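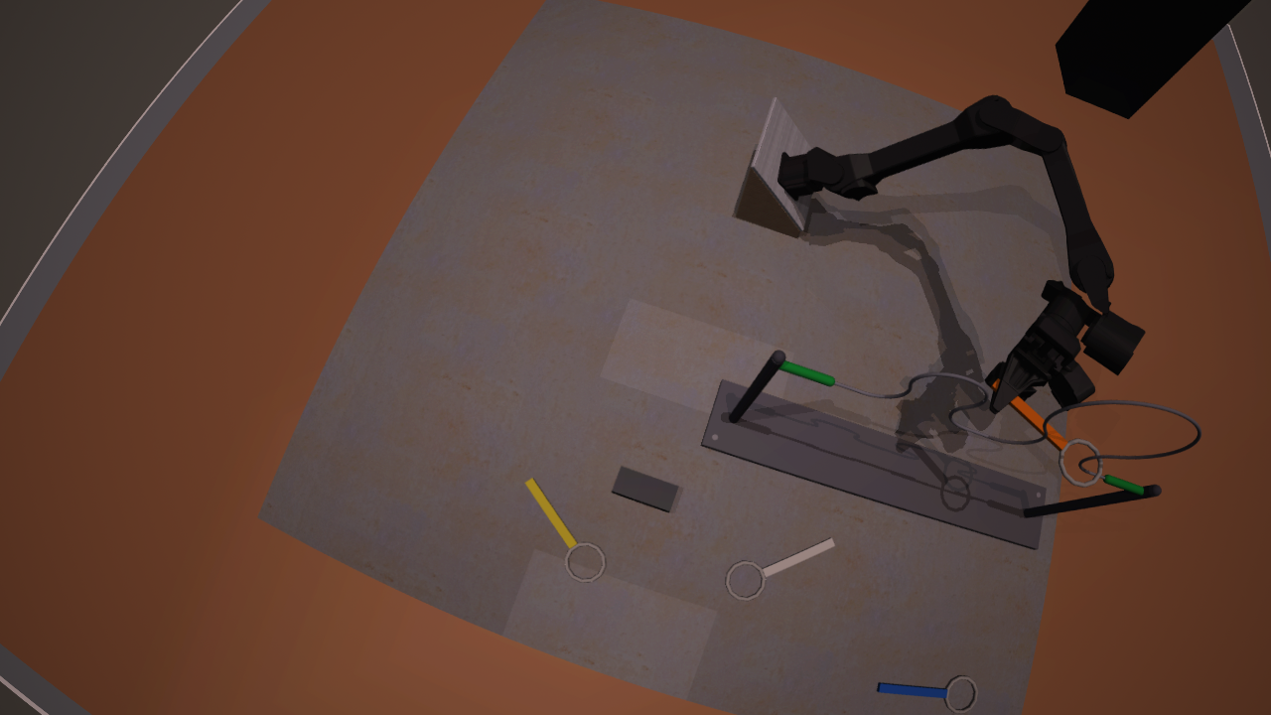 How to Log and Paper-Edit Interviews for a Short Documentary

A paper edit is a rough cut made of words. You build it from transcripts before you open the editing software, and you hand it to the editor with the footage. The steps below assume one main subject, a few hours of interviews and a finished film under 30 minutes. I used them on Senholm, a short about a retired ferry pilot, which started with 368 minutes of interview and ended up at 22.

What you need

Full transcripts with timecode
A spreadsheet
A printer and scissors, or a set of index cards
A wall or a long table

Step 1. Name the interviews

Give every session a short name and use it everywhere: on the drive, in the transcript and in the spreadsheet. Use the subject's initials and a session number, such as BF01. If a session has two cameras, both get the same name with A or B at the end.

Step 2. Get the transcripts right

Automatic transcripts are fine as a start, but read each one against the sound. Fix names, places and any word that changes the meaning. Leave in false starts and repeated words, as you may want them later. Put a timecode at the start of every answer, and again every 60 seconds inside a long one.

If the interview is in a language you don't speak, have the translator work from the recording. Guilan Du translated all of ours and marked sarcasm in brackets. We would have misread two answers without that.

Step 3. Log the answers

Make one row per answer, with these columns:

Session name
Timecode in and out
Summary, one line
Exact quote, if there is a strong one
Topic
Usable sound, yes or no

Keep the summary neutral. Write "says he left in June" and save your opinion of it for a separate column. People often tell the same event in different ways on different days - log every version and link the rows.

Step 4. Pick selects

Go through the log and mark the answers you would miss if they were gone. Aim for three times the length of the finished film. We had 66 minutes of selects.

Print these and cut them up, one answer per slip. Write the session name and timecode on each slip before you cut.

Step 5. Build the order

Lay the slips out in the order they happened in the subject's life. Read the whole thing aloud. Then move the slips until each one gives the viewer a reason to hear the next. Put a blank card wherever you want a pause, archive material or a scene with no talking.

Béla Fodor, who edited Senholm, asked for one more card color for lines that needed a picture over a join. Worth doing - it shows early on how much extra footage you have to find.

Step 6. Check the joins

Go back to the full transcript for every slip and read the question and the lines on either side. If the cut changes what the person meant, put the missing words back or drop the slip. Mark any place where you join two answers recorded on different days.

Step 7. Type it up

Copy the order into a two-column document, with sound on the right and picture on the left. Include the timecodes. Save it with a version number and send it to the editor along with the full log.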